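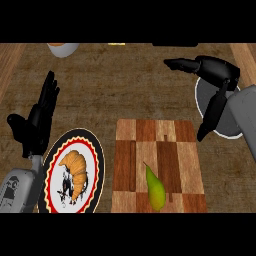 Kemppainen opens gift counter for its rye cookies

The bakery Kemppainen opened a gift counter in its shop in Drurkeo on Tue 7 July. Until now its boxed cookies were sold only by mail, and many customers from the town had asked for a place where they can choose the box themselves.

The counter has 11 kinds of cookies. Most of them are made with rye flour and butter, and 5 are new this summer, among them one with cardamom and one with salted caramel. A small box holds 6 cookies and a large one holds 10. Both come with a ribbon and a blank card, and the shop can write the greeting if the customer wishes.

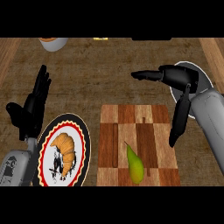 The boxes are made by Hikness, a paper company from the same town. They are stronger than the old ones – last winter the bakery received several complaints about broken cookies – and the lid can be closed again after opening. Delivery outside Drurkeo is done by Dronix, as before, and the price of shipping stays the same.

A tin with ginger cookies will be added in October, in time for the first holiday orders. Orders for companies can be placed at the counter or by phone in the morning hours.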